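Workshop tips: before you trust a planner near a motherboard

Most planning software for bench arms is sold on the promise that you load a model of the part and press go. I have run Prudden and Clarnora on the same PC teardown jobs, and I don't believe it of either.
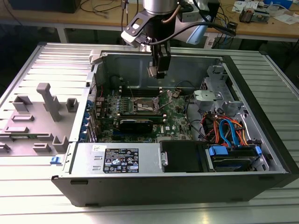 Collision maps go stale the minute you open something. Clarnora scans once at startup and then plans all afternoon on that scan. On an old Dell with the socket lever standing up, the map may still show it folded down, and the planner will happily route a finger through it. Rescan after every latch, lever or panel. Model the loose cables by the drive cage as a fat box – no planner I've tried handles them as cables.

Cap approach speed at 2 mm per second for the last 90 mm. Skirkier's tuning tool will suggest more. Ignore it.

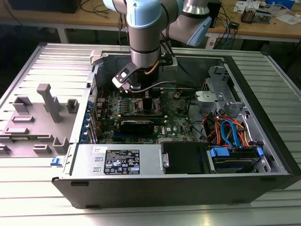 Gripper over the board, graphics card still in place.

Log every grasp score, too. I kept 200 of them and the "confident" ones missed plenty. The Ríos plug-in writes them to a plain text file – the one feature I'd pay for.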